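**Household Economics, handout 2: Who counts the housework?**

Read this before the September seminar. Huw Rowlands will take the session, and he does ask people by name.

Last time we left the town of Hulport with a puzzle. A man pays a cleaner, and her wages go into the national accounts. He marries her, she carries on cleaning, and the economy shrinks. The old textbooks told this one as a joke, which says something about who wrote the old textbooks.

The usual defence is that unpaid work is hard to price. There are two common ways of trying:

- **Replacement cost.** What would you pay someone else to do it? Simple enough, though it assumes your ironing is worth buying.
- **Opportunity cost.** What could you have earned in the same hour? By this method a barrister's washing-up is a luxury good and a student's is nearly free - students tend to grasp this point without help.
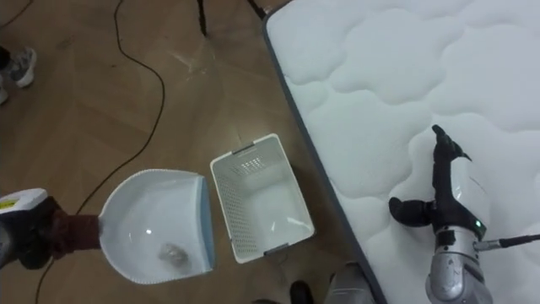
Both methods need to know how long people spend on chores, so somebody has to ask them. The Tronville diary study did so with 1,000 households, and got back 3,567 usable diary days. Each adult wrote down what they were doing in every part of the day.

Pendo Swai's paper (on the reading list) goes through the trouble with these diaries. Couples often disagree about who did what. Minding a child while cooking gets entered as cooking. Worrying whether there is any milk isn't entered at all, although it can fill an afternoon.

**For the seminar**

Read Swai, pages 2 to 13. Keep your own diary for one full day and bring it along. If you share a kitchen, get a housemate to keep one too, and compare them somewhere with witnesses.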